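The Tuesday group at the Valletness library meets in the back room, after the chess club has gone home. There were 22 students on the list in September. Most are in high school, and a few had never used a screwdriver before they signed up. 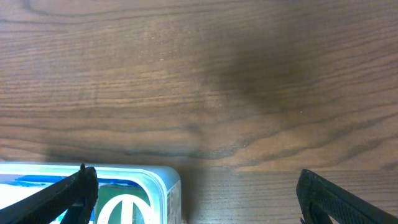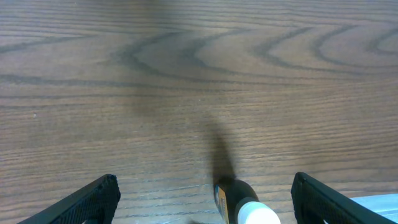
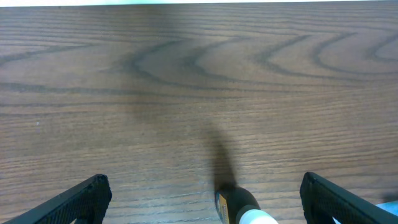 Ritu Pandey started the club with a grant of 300 dollars and a box of parts left over from her old job at Fovstead. She teaches math during the day and does not think of herself as an engineer. Her rule for the first month is that no one writes code until they have done the task slowly by hand and written down each move. The task this term is picking things up from a table and putting them back down in the right place, and the students choose the things. A dark bottle with a bit of yellow on its label is one of the hard ones, as it is round and glossy. A clear plastic container asks for something else, a wide opening and a decision about which side to take hold of. Shadows on the wood caused a long argument in the second week over whether the program should be taught to ignore them or shown more of them. The group voted to show it more.

Odair Rangel, 17, keeps the log. Each attempt gets one line: object, start position, result, and a comment. The comments are short. "Too high." "Closed early." "Good, do again." He says the log is the part he would show to a college.

A session allows up to 30 attempts if the setup goes well, and it often does not. Students work in teams of 5, and each team has one turn at the controls before the next takes over. Those waiting review the last set of recordings and mark the ones to throw out.

In the spring the club plans to enter the Domix student meet for the first time. The entry form asks for a team name, and they have not agreed on one.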